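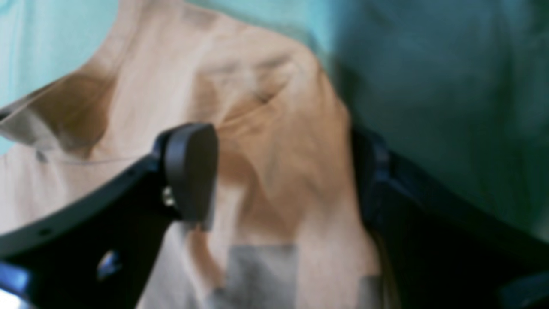
Jaqueline Alvarado sostiene que el encogimiento del algodón de punto se decide en la tintorería y que el usuario, con su lavadora, se limita a revelarlo. Lo dice al principio de la entrevista y lo repite al final, con pocas variaciones. Entre una afirmación y otra hay casi dos horas de conversación en el laboratorio de ensayos de Utier, en Cárdenas, dedicadas a la estabilidad dimensional de los tejidos ligeros.

El mecanismo es conocido. Durante la tejeduría, el blanqueo y el teñido, el género de punto se estira en sentido longitudinal. Si el acabado no le permite relajarse, la malla conserva esa deformación hasta que el agua y la agitación la liberan. «La fibra apenas cambia de longitud», precisa Alvarado. «Lo que cambia es la geometría del bucle. Se habla de que el algodón encoge y se mezclan dos fenómenos: la relajación y el hinchamiento del hilo. En un jersey sencillo pesa mucho más el primero, y se ve sobre todo en el largo.»

El ensayo de rutina es sencillo de describir y fácil de hacer mal. La probeta se acondiciona en plano, se marca, se mide, se lava con lastre, se seca según el procedimiento elegido, se vuelve a acondicionar y se mide otra vez. El laboratorio deja las probetas cuatro horas en la sala climatizada antes de cada medición. Alvarado considera que es el paso que más se recorta en fábrica. «Me mandan resultados tomados al salir de la secadora. El tejido está por debajo de su humedad de equilibrio y la cifra no se puede comparar con nada.»

Le preguntamos por el tambor. La secadora rotativa, explica, elimina la tensión residual con más eficacia que el tendido, y por eso un mismo artículo puede dar valores aceptables en cuerda y quedar fuera de tolerancia en tambor. La etiqueta de conservación debería corresponder al ensayo realizado. En los pliegos que recibe, el método de secado falta con frecuencia.

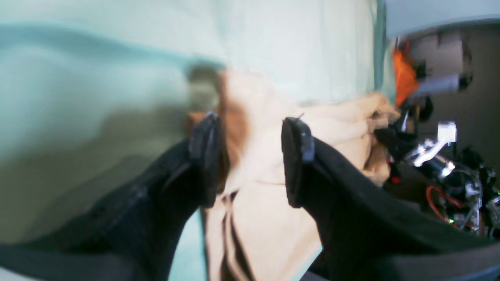

Núm. 48 – Pág. 436

La segunda parte de la conversación trata del compactado, la operación con la que se acortan mecánicamente las mallas antes de la confección. El tejido entra humedecido con vapor y sobrealimentado, de modo que la máquina recibe más longitud de la que entrega. Un compactado correcto reduce el encogimiento posterior; uno excesivo produce un género que crece en la mesa de corte. «El rollo llega dentro de especificación, se extiende con tensión y se corta sin reposo. Después se culpa al acabado», dice Alvarado.

En Lultville, la planta con la que Utier compartió el último estudio, se midieron 840 probetas de jersey de algodón peinado procedentes de lotes comerciales. El objetivo era separar la variación debida al lote de la introducida por el operario al marcar. La segunda resultó mayor de lo previsto en los tejidos de bajo gramaje, cuyos bordes se enrollan y obligan a aplanar la muestra con la mano. El protocolo revisado, que entró en uso en mayo, sustituye el rotulador por hilo cosido y exige dos lecturas independientes.

Alvarado es prudente con las conclusiones. El estudio no incluyó mezclas con elastano, que se comportan de otro modo tras la termofijación, ni prendas terminadas, donde las costuras restringen el movimiento de los paneles y aparece el giro lateral. «El giro es otro ensayo y otra discusión. Depende de la torsión del hilo y del número de alimentadores de la tricotosa.»

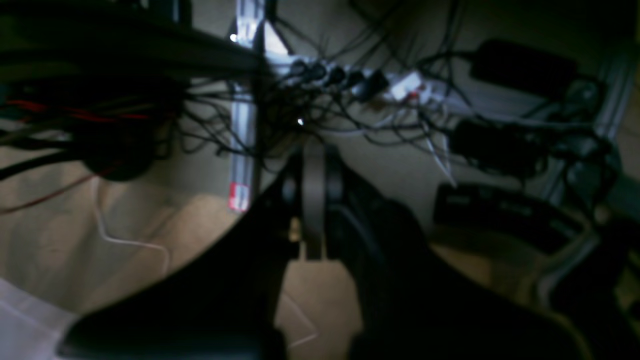 Hidayah Liem objeta que el protocolo revisado encarece el control en recepción y que un taller pequeño no puede sostener dos lecturas por probeta. Propone reservar la doble lectura para los artículos de bajo gramaje y aceptar una sola en el resto. Alvarado conoce la objeción y la admite en parte. «Para controlar un proveedor estable, de acuerdo. Para resolver una reclamación, no firmaría un informe con una lectura.»

Queda pendiente la comparación entre laboratorios. Siler ha pedido participar con su propia sala climatizada y su propio detergente de referencia, lo que obligará a repetir los lavados en blanco. El reparto de muestras se hará a partir de un único rollo, cortado en zigzag a lo ancho para que cada laboratorio reciba material del centro y de los orillos.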